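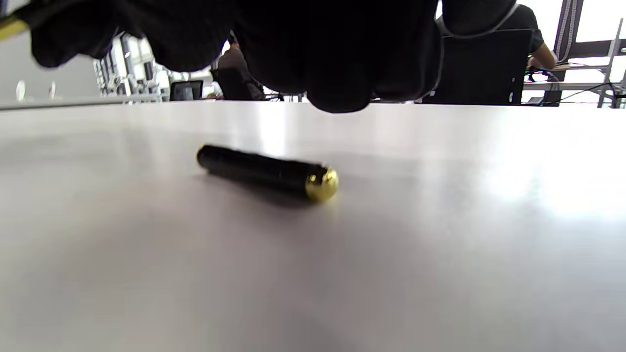 Does a powered hand make life easier after you lose your own?

Some days, for some jobs, if the socket fits and the battery is charged.

Kulsoom had written those two lines on the back of the clinic leaflet, because the leaflet had the same question on the front and a much longer answer inside. The long answer used the word "freedom" a lot. She had been without her left hand for two years and she had read plenty of leaflets.

"You've been editing," said Selorm Sulemana, when he saw it. He was the fitter, a big slow man with reading glasses pushed up into his hair.

"I've been correcting."

He laughed and opened the case. The Weson lay in gray foam with its fingers half closed. It was the third one she had been shown. The first had been a hook, which worked, and which she still wore to dig the garden. The second had been a Rahman, which could do 12 grips according to the box and one according to Kulsoom, and that one was mostly good for frightening her sister's kids.

"How many grips?" she asked.

"Fourteen."

"And how many do people use?"

Selorm pulled his glasses down and got busy with the cable. "Depends on the person."

"How many do your people use?"

"Three," he said. "Maybe four, if they cook."

She liked him better after that. She rolled up her sleeve and let him hunt for the muscle with the two electrodes, one on the top of the forearm and one underneath. It always felt silly, this part. You had to think about opening a hand you didn't have, and a stranger watched a line jump on a laptop and told you well done.

Karlijn Verschueren came in while the line was jumping. She was from the company and wore a lanyard. She said the Weson learned from its user. She said that by the end of a week it would know what Kulsoom wanted before she did.

"What if I change my mind?" Kulsoom said.

"Sorry?"

"If it knows before I do. And then I change my mind."

Karlijn smiled and looked at Selorm, who was looking at the laptop.

They put a paper cup on the desk. Kulsoom thought open, and the hand opened, a little late, with a whine like a cheap toy. She thought close. The fingers came down on the cup and kept coming until it buckled.

"It's sensitive," Karlijn said.

"It isn't, though, is it?"

"The settings, I mean."

Selorm changed the settings. The second cup lived. The third she picked up and carried to the window and back, and she was annoyed to find that her heart was going fast. She put it down harder than she needed to. A trick was a trick. The Rahman had been good with cups as well, in a quiet room, with a man sitting beside it who knew the software.

"Can I take it on the bus?" she asked.

"Of course," said Karlijn.

"I mean now. Can I take it on the bus, hold the pole, get off at Distano Road, buy onions, find my keys, and go in? Then I'll tell you what it knows."

Karlijn said there was a process. There was a loan form, and the insurer had to see it first, and the next slot for that was in April. Kulsoom asked whether the insurer rode the bus. Selorm made a noise into his sleeve.

In the end they gave her an hour. Selorm came along, to protect the equipment, he said, and he stood behind her in the aisle with one arm out like a father at a swimming pool. The hand held the pole. At the second stop the driver braked hard, the muscle in her arm jumped, and the hand let go.

She grabbed the seat with her right.

"Well," said Selorm.

"Write that down," said Kulsoom. "Put it in the leaflet."

He did write it down. She watched him do it, on the back, under her two lines, in small square letters. Then she wrapped the gray fingers around the pole again, one more time, to see how far they would get.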